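3. What people's clips can tell us about otters on the road

3.1 Where the clips came from

I should say up front that I never set out to study road crossings. I was going through otter clips on Tarkideo, the wildlife sharing site, looking for play behavior, and I kept stumbling on the same kind of video: a mother otter at the edge of the blacktop, a cub or two behind her, and somebody in a parked car whispering "oh my gosh, look." After a while I started saving them in their own folder. That folder is more or less this section.

I asked Tarkideo for everything tagged with otters along the river road between Carninbridge and Okstead, and they sent me 1,000 clips (bless them, with the upload notes still attached). Most of those were no use to me. A lot were the same clip posted again by a different person, sometimes with music laid over it, and plenty showed an animal that was clearly a mink. I threw out anything where I couldn't tell which stretch of road it was. What I had left was 50 clips that show a grown otter and at least one cub on or right beside the pavement.

Aušra Pētersons and I each watched all 50 on our own, with the sound off, and wrote down what the mother did first, what the cubs did, and whether any of them turned back. 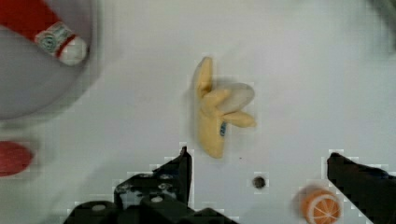 The sound part matters more than I expected. On my first pass I'd left it on, and I caught myself marking a mother as "helping" the moment the person filming said she was. Take the voice away and a good half of that certainty goes with it! So I wiped my first set of notes and started over. Urmas Rebane read through both sets afterward and marked the places where Aušra and I disagreed, which we then talked out over a couple of long calls.

3.2 What counts as helping

We argued about this one a lot. A mother who picks up a cub by the scruff and carries it over the center line is helping, and I don't think any reader will fight me on that. A mother who trots across and then stops on the far side is harder. Is she waiting? Is she just sniffing the verge? In the end we only called it waiting if she turned her head back toward the cubs and stayed put until the last one reached her.

We also kept a separate code for going back, meaning the mother returned to the side she'd started from while a cub was still there. I'm very fond of these clips, and I'll admit I watched them more times than the method called for.
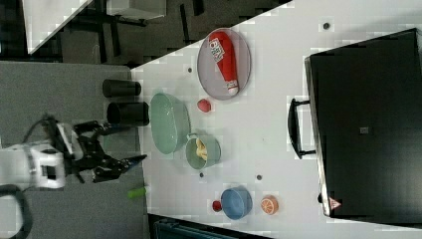

Figure 1. White tabletop with household objects and toy food, including a small green cup with a handle. A robot arm with a black two-fingered gripper reaches in from the left.

There were 2 clips we just couldn't settle. In one of them a truck blocks the view at the key moment, and in the other the person filming drops the phone into the footwell (you hear about it, once you turn the sound back on). Both stayed in the set, coded as unclear.

3.3 Some trouble with clips like these

People post what they find cute. A mother nudging a slow cub along gets uploaded the same evening, while a family that crosses neatly in a line and vanishes into the reeds may never leave the phone. So I can't say how often otters on this road help their cubs. I can say what the helping looks like when somebody films it, and that's all the rest of the paper leans on.

Cars are another problem. Every clip was shot by a person who had already stopped, and usually the engine was still running. A mother might carry a cub partly because there's a big rumbling thing beside her - I'd love to have crossings with no car there at all, but a passing driver can't give me those.

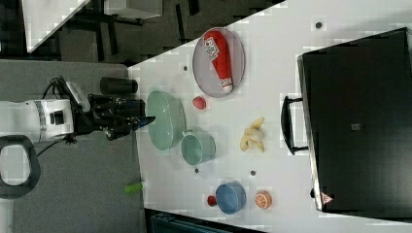

Figure 2. Robot arm with a black gripper at the edge of a white table, with gray carpet beyond.

Last, location. The upload notes often say only "near Okstead," and people's idea of near is generous. Where a bridge rail or a road sign showed up in the clip I could place it pretty well, and Urmas drove the route to check the ones I wasn't sure of. Clips placed that way are marked separately in the table that goes with Section 4.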